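About Wovent

Wovent is a singing school over a tile shop. We teach adults who were told at some point, usually by a relative, to mouth the words. We also teach adults who were never told this and perhaps should have been, and they are very welcome too.

The school was started by Khrystyna Hordiienko, who sang in choirs from the age of 5 and spent a long stretch of her working life in the billing office at Clonex, where she was asked to stop humming on 3 separate occasions. She took the third as a sign. Her first students were 2 people from the same billing office, one of whom had made the complaint.

We moved into the rooms on Melnychuk Street in January, in the kind of cold that makes a piano sulk. The rent was good. The stairs are steep, and we now count them as part of the warm-up. The tile shop downstairs has been patient with us, apart from one week when the whole beginner group was learning the same sea shanty.

What we teach is fairly plain. You learn to breathe, to stand without locking your knees, to hear whether you are above or below the note, and to do something about it before the song is over. You don't have to read music. If you want to read music we'll teach you that as well, at a pace that has been compared to the building of a cathedral. Lessons are one-on-one or in groups of 4, and you can move between the two if you find other people either comforting or unbearable.

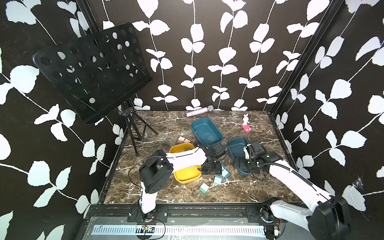 Our Teaching

Every new student has a first lesson in which very little singing happens. You talk, Khrystyna listens, and she works out where your voice sits when you aren't trying to impress anyone. Most people arrive having decided they are an alto. A fair number of them go home as something else and need a few days to get used to it.

We don't do exams or certificates. We tried a certificate once, and a student framed it and then quit, having apparently finished singing.

Microphone work comes later in the course, for those who want it. The main things to learn are how far away to hold it and that it picks up sighing.

Isari

Isari is our open singing night, named after a boat that Khrystyna's grandfather never got around to building. Students sing one song each, to an audience made up of the other students and whoever got dragged along. Applause is compulsory. Requests are not taken. Anyone who says "I haven't warmed up" before starting puts a coin in the jar, and the jar has so far paid for a kettle and part of a rug.

From June 2020 we have been teaching by video as well. The delay on the line makes singing together impossible, so we take turns, and it has done wonders for people's listening. Several students have asked to keep it that way because of the stairs.

Joining Us

Write to the office and tell us what you like to sing and when you are free. You don't need to send a recording. People send them regardless, often made in the car, and we do listen to them, including the turn signals.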